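Home Courses Labs Handouts Staff Contact

January 12, 2018
By Eliseo Escobedo

Lab handout 4: Comparing grippers on the PC assembly task

Read this before you book time at the cell. The task is the same one we used in December: hard drive, processor and memory go from the fixture into an open tower case. What changes is the gripper and the controller settings. You will run the two-finger Robotiq first, then the Arkitz parallel gripper, and compare the logs.

Part poses are taught relative to the fixture, so check its origin before anything else. If someone has bumped the fixture, every pick will be off by the same amount and your results are no use. Re-teach the origin and write the new values in the cell log.

The Robotiq fingers move on a linkage, and the fingertips change height as they close. With the drive this hardly matters. With the processor it does – the package is thin and the recess leaves little room at the sides. Use the Predeo script to correct the approach height, and keep the closing speed low until you trust it.
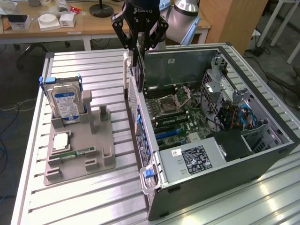
The memory module is the hardest of the three. It has to be gripped near the middle, turned, and pressed straight down between the end clips. Most failed runs last term came from a small tilt at this point. Open the clips on the slot by hand before you start.

For each gripper, record:

- grip force setting
- time from pick to release
- result (seated, partly seated, dropped)
- any contact with the case rim

The December set has 1,793 logged attempts, 357 of them with the memory module. Use it as your baseline. You are expected to add 140 new attempts per group, split evenly between the two grippers.

Controller notes: Idico is the default. Obi handles force limits better but takes longer to load – allow for that in your booking. Do not switch controllers halfway through a set.

Reports go to me by email, four pages at most, with the raw logs attached.

This site uses cookies. Accept Settings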